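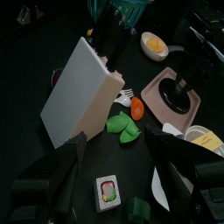

Toy food, utensils and a knife block on the black tabletop at Jondside, with the two gripper fingers reaching in.

January
By the Atton press office
Last updated: January, 4:30 p.m.

Orkon clears the kitchen table in 58 of 100 full runs, and Atton opens the chore list to everyone

JONDSIDE – Can a robot clean up a messy kitchen table yet? Atton can now give a fairly good answer: more often than not, if the mess is the right kind of mess. In tests finished this month at our Jondside workshop, the Orkon arm cleared a full table with no human help in 58 of 100 runs. When we ran the same test last winter, it didn't finish a single one.

We are very happy with that number, and we also know what it means to anyone with a real kitchen. A helper that leaves the job half done 42 times in 100 is not a helper most families would keep. So along with the result we are publishing the whole list of chores we tried, the ones that went badly included, and we're inviting other labs, schools and stores to tell us what ought to be on the next one.

The full program came to 1,540 attempts at single chores, split between 2 sites. Jondside handled the household work. The shop-floor work took place at the Aguiar housewares store, where the staff kindly gave up an aisle in the early mornings and told us plainly when the arm was doing something silly.

What the arm was asked to do

A full table run starts with a crowd of small things on a black tabletop. There's toy food, such as a carrot slice, a green pepper-like vegetable and a little block of sushi, mixed in with things that belong to a kitchen: a pan with a handle, a knife block, a white plastic fork and spoon, a tray, a basket. Orkon has to find each loose item, pick it up, and put it where it goes. Food goes in one place, utensils in another, and the big pieces get moved only if they're in the way.

We use toy food for the simple reason that it keeps. A toy carrot is the same carrot in the morning and at the end of the day, and another lab can buy something similar and check our work. It also comes in wonderfully awkward shapes. The pepper in particular, all rounded lobes, has probably taught us more about grasping than any other item on the table. A gripper with two fingers wants two flat sides to hold, and a lobed vegetable gives it nothing of the sort.

A run counts as cleared only when everything has been put away and no person has touched the table, the arm or the controls. Dropping something and picking it up again is allowed. People do that too!

What went well

Chunky items with flat sides are very close to being a solved problem for us. The sushi block was the most dependable pick in the whole program, and it stayed dependable when we turned it, crowded it with neighbors, or pushed it toward the edge of the table.

Light was the happy surprise. We ran many of the later tests with the room lights turned down, because people do leave the kitchen dim in the evening and a home robot would have to cope. We expected the results to fall off a cliff. They dipped, and then after a round of retraining they came most of the way back. Orkon looks at the table through a small camera on its wrist, so it can move in closer when it isn't sure, and we could watch it learning to do that more and more as the weeks went on.

Recovery got better too. Early on, a missed grasp usually ended the run, with the arm closing on air and then carrying that air carefully over to the basket. Now it checks. If there's nothing between the fingers it goes back for another look, often from a different side. Much of the gain over last winter comes from that one habit.

What still goes wrong

Black things on a black table. Knife handles stand close together and blend into each other and into whatever is behind them, and Orkon is still prone to treating two handles as one. No chore on this year's list asks it to pull a knife out of a block. It only has to work nearby without knocking the block over, and it managed that less often than we'd like.

Thin, flat things are the next big trouble. A fork lying right beside a spoon is a tough puzzle when your fingertips are wider than the gap between them. The arm's best trick so far is to nudge one of them aside first, which works nicely on an open stretch of table and poorly when there's a tray or a vegetable in the way.

Then there are things on top of other things. A flat piece lying across a cup has to come off before the cup can move. A piece of food in a pan can ride along with the pan, or be taken out first, and either might be right depending on what the person wants. Orkon tends to pick the same answer every time. Teaching it to ask, or to guess well, is at the top of our list for the coming year.

Speed remains a weak point. A child could clear the same table well before the arm does, and would likely have fun doing it. We haven't tried to make the arm fast so far and we won't begin until it's steadier.

On the shop floor

The Aguiar tests were a different kind of job, and in some ways a friendlier one. A shelf in a store has a plan: mugs here, boxes there, labels facing out. Orkon's tasks were to turn boxes so the label showed, move stray items back to the correct section, and fill gaps from a cart parked next to the shelf.

Turning boxes went very well. Returning stray items went well as long as the item was one the system had met before. Filling gaps was the hard one, mainly because the arm had to reach past the front row without disturbing it, and a shelf gives much less elbow room than a table. Soft packaging was a headache all along. A bag of cloth napkins folds itself up differently on every try.

Store staff were asked to step in whenever they thought it best, and to say why. Their notes are included in the published list nearly word for word. One reads, in full: "It was right but I couldn't tell it was right so I stopped it." We've put that one up on the workshop wall. A machine working near people has to look like it knows what it's doing, and ours often pauses in mid-reach in a way that makes folks nervous. The next version will show its intended target on a small screen before it moves.

So, can machines do chores yet?

Some of them, in some rooms, with somebody close by. We think a store that wants its boxes faced before opening could get real use out of an arm like Orkon fairly soon, with a person in the same aisle doing the parts it can't. Homes are further off. Every kitchen is laid out differently, and the owners move things around (as they should!), and a table after dinner has wet, sticky and breakable things on it that our toy table doesn't. We have no date to offer for a home product and are not taking orders for one.

Even so, it's been a thrilling year at Jondside. There is something very fine about watching a pair of black fingers come down beside a jumbled heap of kitchen stuff and seeing it go down piece by piece until the tabletop is bare. The whole workshop tends to drift over when a run is going well.

What is being published

The chore list covers all 1,540 attempts, with the starting layout for each, the result, and a short note on what failed. Full table runs are listed separately. Layouts are described in enough detail that another group can set up something close to ours with ordinary toy kitchen sets and a dark table. The store notes have been trimmed only where they mentioned customers.

Teachers have asked whether the list can be used in class. Yes, please do. The layouts work fine with no robot at all: have students clear the table wearing oven mitts, using one hand, and they'll run into plenty of the same problems.

Suggestions for next year's list are open to anyone, and they don't need to be technical. Folding dish towels is already in. So is putting lids on the containers they belong to, which several of us can't manage at home either.

About Atton

Atton builds and tests robot arms for everyday handling work. Its workshop is in Jondside. Orkon is the company's research arm and is not for sale.

About the store tests

Aguiar sells kitchen and table goods. The company provided space and staff time for the shop-floor tests and had no part in scoring them.

Press contact: Atton press office, Jondside. Visits to see a table run can be arranged on request, and we'd ask visitors to allow a full morning.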